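4.2 Segmenting contact events in wrist-view demonstrations 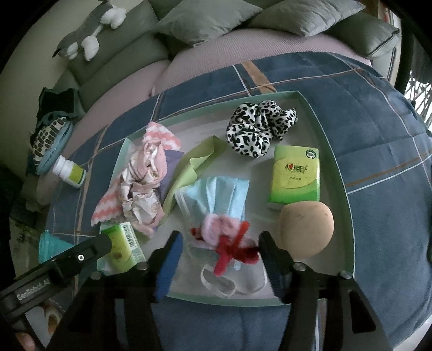

Figure 3. Wrist view from a handheld two-finger gripper over a tray of mixed soft and small items. The fingers straddle a tangle of pipe cleaners lying on a folded face mask.

The segmentation module takes a recorded demonstration and returns the time steps at which the fingers begin and end contact with an object. These boundaries are used downstream in two ways: the policy is trained with a higher sampling weight near them, and the planner uses them as the end points of motion primitives. Our first version relied on finger width alone. A grasp was marked when the width stopped decreasing while the close command was still active. This works for rigid items such as the small box in Figure 3, where the width levels off sharply. It works poorly for the pipe cleaners in the same tray. They compress under load, so the width continues to fall after contact and the marked boundary arrives late. The face mask under them adds a second problem: a grasp on the upper object can also pick up a fold of the lower one, and the width signal does not separate the two cases.

We therefore combine finger width with a visual term. For each time step, Skirley crops a fixed region between the two fingertips and computes dense features with a frozen image encoder. The fingers themselves are masked out using a template calibrated once per tool. The visual term is the change in the remaining features over a window of 14 time steps, measured after the camera motion has been removed. When an object is held, the features between the fingers stay nearly constant while the background moves. When it is not held, the features in the crop move with the background. The boundary is placed where the ratio of these two motions crosses a threshold, subject to the width being lower than its open value.

Camera motion is estimated from the area outside the crop. Patterned backgrounds such as the plaid bedspread in Figure 3 give many trackable points, but a repeating pattern can produce matches that are shifted by one full period. We reject these matches with a consistency check against the inertial estimate. Without the check, the tracker developed by Chiu and Cifuentes (Section 3.1) drifted on several recordings with regular textures, and the error was large enough to create false release events.

The threshold was set on a held-out group of 30 demonstrations and was not changed afterward. Evaluation used 536 demonstrations labeled by hand in March. Labels were placed by one annotator and reviewed by a second, and disagreements were settled by replaying the recording at reduced speed. A predicted boundary counts as correct if it falls within 70 milliseconds of the label. Under this rule the combined method improves on width alone for deformable items and matches it for rigid ones. Scores by object class are given in Table 2.

Two failure types remain. The first is partial occlusion of the crop by a neighboring object, which is common when items rest against the tray wall and one finger has to enter a narrow gap. The masked crop then contains more of the neighbor than of the target, and the motion ratio is dominated by the wrong object. The second is dragging. If the fingers pull a cloth across the tray without lifting it, the features between the fingers are stable and the module reports a grasp. Whether this should count as an error depends on the consumer. Otance, our planner, treats a drag as a valid primitive with a different cost, while the policy training code has no such class. We pass the raw motion ratio to both along with the boundary so that each can apply its own rule.

The module runs offline. A causal version using only past time steps is described in Section 5.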